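四、饮料桌的布置和收瓶

前面三节把椅子、灯和音乐都弄好了,现在轮到我最喜欢的部分:饮料桌!我在 Utthorpe 这套小公寓里招待过好多回朋友,这一节的步骤改了又改,下面是目前我用得最顺手的一版。你家地方比我大也好,比我小也好,照着走一遍基本都能用。

开始之前先说一句,整节做完我一般花 40 分钟,第一次做会慢一点,别着急,提前把时间留出来就行。

4.1 选桌子、摆桌子

1. 找一张圆桌。方桌也行,不过客人老爱挤在一个角上(我试过两个冬天,真的是这样),圆桌大家会自己散开。我用的是 Fonard 的小圆桌,直径 81 厘米,放在窗和沙发之间刚好能绕着走。

2. 把桌面擦一遍。浅色木头特别显水印,我先用拧得很干的布擦,再用干布顺着木纹走一次。

3. 晃一晃桌子。有一点点摇也要处理,在短的那条桌腿下面垫一片软木。折起来的纸巾不行,半个晚上就压扁了,别问我怎么知道的……

4. 桌子离墙留出一只手掌的距离,方便你从后面伸手擦。

注意:木桌不要贴着暖气放。我的第一张桌子就是这样裂了一道缝,到现在还在阳台上当花架。

4.2 杯子

1. 热饮用木杯或者厚瓷杯,冷饮用玻璃杯。两种分开放,各占桌子的一边,客人拿的时候不用想。

2. 木杯头一回用之前,先倒温水泡一小会儿,倒掉,擦干,再抹一层薄薄的食用油。我买的那几只是 Virk 的,说明书上没写这一步,是我朋友 Hrvoje Radonjić 教我的,他家的木杯用了好些年还是很好看。

3. 把手统一朝外。听起来有点讲究过头,可是端着盘子走过来的人一只手就能拿起来,方便极了。

4. 深色的饮料,像浓茶、咖啡、可乐之类,倒到离杯沿一指宽就停。我自己总是贪心倒太满,结果从厨房走到桌边就得换一次桌布。

注意:木杯不能进洗碗机,也不要泡在水槽里过夜。用完马上冲,倒扣在架子上,底下要通风。

小提示:杯垫多备几个。我喜欢毛毡的,吸水,放下去也没有声音。夜里楼下邻居会感谢你。

4.3 瓶装饮料

1. 买的时候尽量挑铝瓶。轻,凉得快,掉在地上顶多磕个坑,收拾起来也比玻璃省心。

2. 提前一晚放冰箱,立着放。冰箱门那一格最晃,我只放已经打算当天喝掉的。

3. 看一眼瓶身上印的日期。位置很不统一,有的在瓶底,有的在瓶肩,字又小,拿到灯下转一圈找找看。日子近的摆前面,远的摆后面,跟小卖部一个道理。

4. 拿出来以后先把瓶身的水汽擦掉再上桌。前面讲过浅色木头的脾气了,我就不再啰嗦。

5. 标签朝外摆。这样客人站着就能认出是什么,不用一瓶一瓶拿起来看。

6. 每次只拿几瓶上桌,喝完再补。桌上摆得太满,杯子就没地方落脚,而且后面那几瓶会慢慢变温。

7. 准备一个小碟子专门放瓶盖。螺旋盖特别会跑,我在沙发底下找到过的盖子够开一个小展览了。

注意:铝瓶绝对不要放冷冻室。我放过一次,忘了,第二天早上整层抽屉都得拆下来洗。

注意:有小朋友来的时候,拧下来的盖子马上收走,别留在桌边。

4.4 中途照看

1. 每隔一阵子绕桌子走一圈,手里带一块干布。看到水圈就擦,顺手把没人要的杯子带回厨房。

2. 问一声再收!半杯饮料放在那里,很可能主人只是去了阳台。我以前手太快,收走过别人刚倒的一杯,对方嘴上说没事,表情可不是那么回事。

3. 冰块桶放在桌子下面的矮凳上,不放桌面。桶外面会出水,木头受不了。

4. 洒了也别慌。先用布按住吸,再用湿布擦,最后用干布擦。含糖的饮料一定要过一遍湿布,不然第二天桌面是黏的,袖子放上去会被粘住。

4.5 收瓶和分类

客人走了以后,我给自己的规定是睡前一定把瓶子处理掉。其他的可以等到明天,瓶子不行,甜味会招小虫子。

1. 先把所有瓶子集中到圆桌上,一只一只来。手里有瓶子就先处理手里的,别东放一只西放一只。

2. 没有盖子的,往瓶口里看一眼,剩下的倒进水槽。有盖子的先拧开再倒。

3. 用一点清水晃两下,倒掉。不用洗得多干净,没有糖水就可以了。

4. 看一下瓶口的螺纹。开口边缘有时会有点毛刺,拿的时候手握瓶身,不要用手指去抠瓶口。 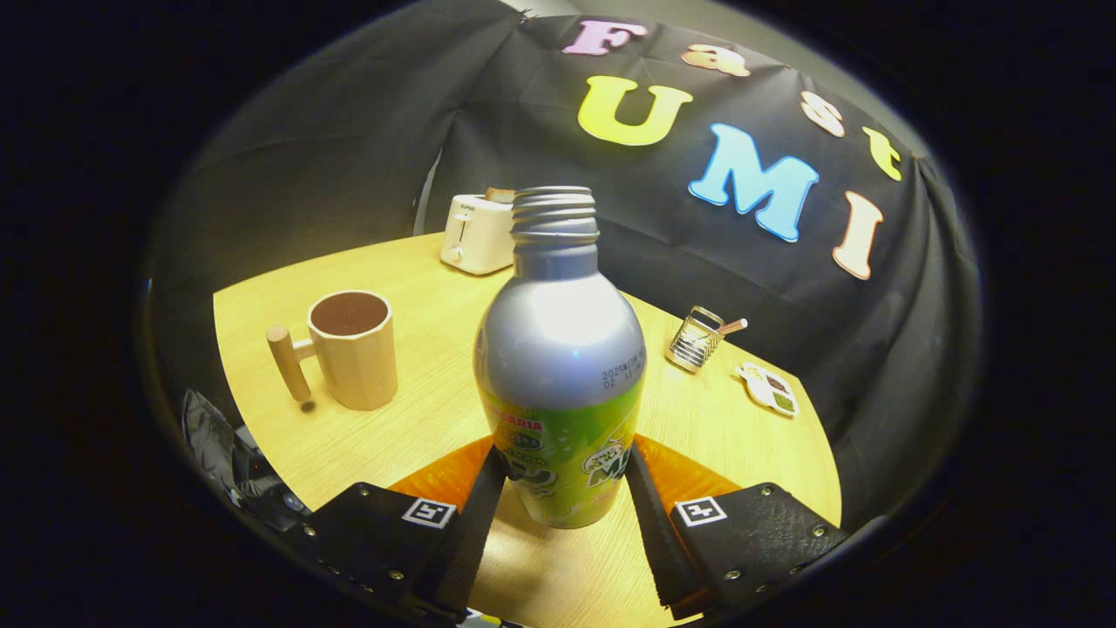
5. 瓶身外面的塑料膜,能撕就撕下来,撕不动就算了。直接印在铝上的图案不用管。

6. 倒扣在沥水架上晾一晚。别急着装袋,袋子里闷着会有味道。

7. 装袋。我用的是 Zavik 的布袋,每袋上限我写在袋口的布条上,装到线就停,再多提手会勒手。

注意:不要为了省地方把铝瓶踩扁。有的回收机靠瓶身来识别,踩扁了它就不收,我提着一大袋走过去又提着一大袋走回来,那天还下雨。

小提示:我有个小本子,专门记送回去的瓶子。从 11/2/22 记到现在,一共 394 只。记这个没什么用处,就是看着开心。

4.6 桌子复原

1. 瓶子全部离开桌面以后,用温水加一滴洗洁精擦一遍,再用清水布擦一遍,最后擦干。

2. 留下的浅色水圈,等桌面干透了再看一次,有些会自己退掉。退不掉的,用软布蘸一点木蜡油,顺着纹路轻轻打圈。

3. 木杯单独擦干,放回架子。把手和杯身相接的那一处最容易积水,拿布角塞进去转一转。

4. 每年 8 月我会给桌面重新上一次油,那时候空气干,窗户开着一天就好。上完油当天不要放任何东西,连书也不要。

5. 检查一下桌腿下面的软木片还在不在,掉了就补上,下回摆桌子能省一步。

关于桌布和餐巾怎么洗,请看第五节。红酒渍我也写在那边了,内容有点长,先泡杯茶再看吧!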